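Nesting (tableware)

Nesting is the practice of storing cups, bowls and plates one inside another to save space. It differs from stacking, in which flat items are merely piled, although most households use the two words interchangeably and most cupboards contain both, along with a lid that fits nothing.

Cups nest well when their walls taper. The steeper the taper, the deeper the upper cup sits, and the harder it is to get out again. Straight-sided cups do not nest at all but perch, a distinction usually learned by opening the cupboard door. Mixed sets behave unpredictably: a ribbed cup placed in a smooth one may settle only partway, leaving a tower that is neither short nor stable.

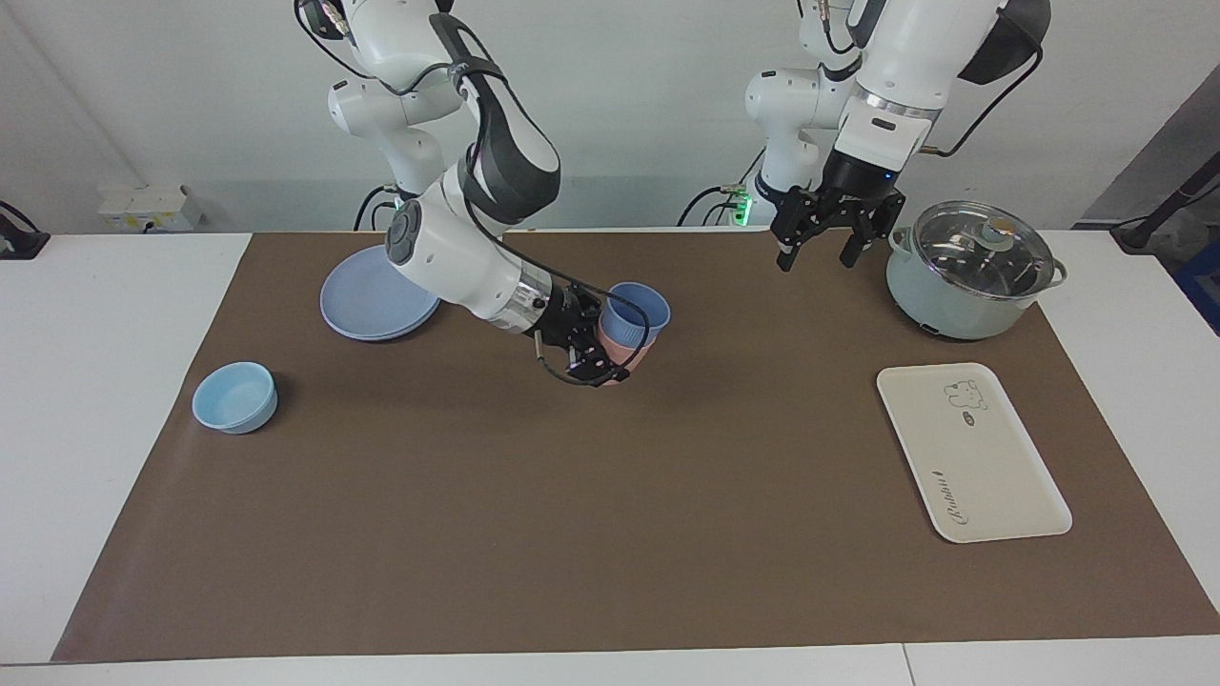

Bowls are more forgiving, provided the largest goes at the bottom. Thick rims take up more height than their owners expect. In his handbook The Orderly Shelf, Mattes Rothe measured a pile of 4 Pesetti cereal bowls at 124 millimeters, against 109 claimed on the box, and devoted a full chapter to the difference.

Cooking pots with knobbed lids resist nesting of any kind. The usual remedy is to turn the lid upside down, which makes the pot stackable and the knob unreachable. Trays are stored upright beside the pot, where they fall over.

The Engelhardt range, introduced one May with the promise of a complete table service in a single column, was withdrawn after its cups proved inseparable when damp.

See also: Drying rack; Lid; Shelf liner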